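Clovance Releases Planning Software for Mobile Manipulators

19th May

Clovance has released the third version of Arkell, its motion planning software for two-armed mobile robots. The release adds a planner that coordinates the base and both arms during door opening and room-to-room travel. It was developed with the simulation group at Prorik.
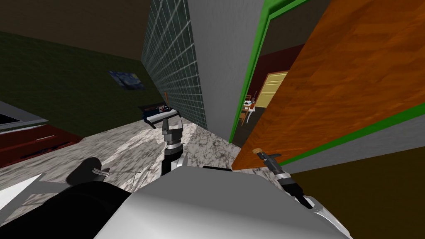
Earlier versions planned the base and the arms separately, which often left an arm near its joint limits once the robot reached a doorway. The new planner treats them as one problem and recomputes the path every 60 milliseconds. "A door handle is a small target and the base is rarely parked where we want it," said Torunn Lindqvist, who leads planning development at Clovance.

The perception module has also been revised. It now combines head and wrist views when estimating the position of walls and other fixed surfaces.

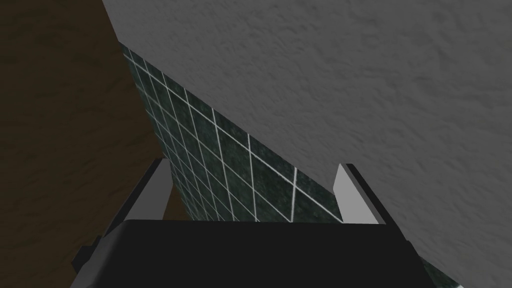
Testing was carried out in 44 simulated house layouts. Panya Jitpraphai of Prorik said that 14 of these will be made available to licensed users, together with the scripts used to score each run. Trials on hardware are planned for October at the Ochoa laboratory.

Existing license holders may install the update at no charge.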